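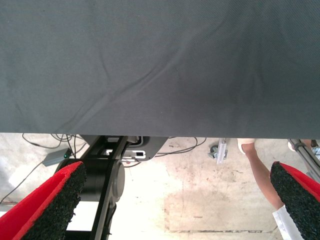 What does the hem method do that the earlier one did not? It finds the lower edge of a hanging cloth from the wrist camera alone and steers the gripper to that edge, where the earlier method needed a second, fixed camera and a calibration between the two.

Drenddale Cloth Handling Project
Minutes of the technical meeting, 27 January 2024

Present: Drenddale (chair and minutes), Dirnomden, Ruddock, Siltix
Apologies: none

1. Minutes of the last meeting
Agreed with one correction. Under item 4, "pad wear" should read "pad wear and pad dust".

2. Matters arising
The spare wrist cable has been delivered to Dirnomden. The shared folder has been tidied and the old recordings moved to the archive. Siltix still has no access to the archive and asked for this again. Drenddale to arrange.

3. Hem method: results
Drenddale went through the note sent out before the meeting. The method looks for the longest near-horizontal boundary in the wrist view, fits a line to it, and keeps that line at a set height between the two fingers as the gripper closes in. Wrinkles and long folds in the cloth are rejected if the texture on both sides of them matches. A real hem has cloth on one side only, and this test does most of the work.

The main set was 200 attempts on dark grey twill. The gripper missed the hem or closed on a fold in 18 of them. Most of those came when the cloth was in shadow towards one side and the line was fitted to the lit part only. It then tilted, and one finger arrived low.

Dirnomden asked whether the floor had been kept the same throughout. Drenddale said it was the bare concrete in the test bay, stains and all, and that no backdrop had been used. Dirnomden was content with this and asked for it to be stated in the write-up, as earlier papers on the subject nearly always use a plain board.

Ruddock asked about cables and stands under the hem. Drenddale said that anything dark crossing the boundary shortens the visible line, and the fit takes the pieces on either side and joins them if they agree. It copes with thin cables. An arm or a pole coming down from the cloth is harder, as the joined pieces can be far apart.

There was some discussion of what counts as a miss. At present an attempt counts as good if both pads are on cloth when the fingers close, even if the cloth then slides out. Ruddock thought this generous. Agreed to report edge finding and holding as separate results.

4. Comparison of recordings 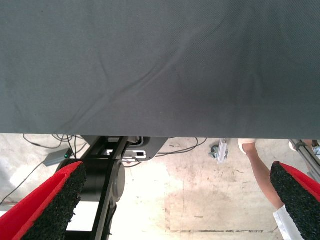 Siltix remarked that the hem line was not the weak point any more, and that time would be better spent on how close the fingers should be before the camera is ignored. Near the cloth the view fills with twill and the fit jumps. Drenddale agreed that this happens and said the last part of the move is now made blind, over a distance of up to 40 mm. Siltix thought that too long for a cloth that can swing, and would prefer the blind part to be set by how steady the fit has been during the approach.

Dirnomden did not want a second setting that has to be tuned for each cloth. After discussion it was agreed to try the Siltix suggestion on the existing recordings first, with no new runs, and to look at the outcome before anyone changes the controller.

5. Finger pads
The coarse black pads grip the twill well. Ruddock reported that they are less good on lining fabric, where they catch on loose threads. A smoother pad is being cut. The red outer layer on the fingers will stay as it is, since the software masks the fingers out by colour and the masking works. Ruddock noted that a red cloth would defeat it. This is known, and is to be listed as a limit of the method.

6. Next tests
Agreed order of work:
Light-coloured cloth against the same floor, at Drenddale.
Cloth with a curved or frayed lower edge, at Dirnomden.
Cloth moved by hand during the approach, at Drenddale, once the blind part has been settled.

Siltix asked that lighting be recorded with each run. A hand-held meter reading at the start was thought to be enough.

7. Write-up
The draft is to be ready in June. Drenddale will write the method and the main results, and Dirnomden the section on edge shape. Ruddock asked for the misses to be described case by case in an appendix. Agreed. The title was left open.

8. Any other business
Ruddock's bench will be out of use while the floor sockets are replaced. Dirnomden offered space if it is needed.

Actions
Drenddale: archive access for Siltix; separate the edge and holding results; meter readings on all new runs.
Siltix: replay the existing recordings with the blind part set by the steadiness of the fit.
Ruddock: smoother pads, one set to each site.
Dirnomden: samples of cloth with curved and frayed edges.

Next meeting to be fixed by email when the replay results are in.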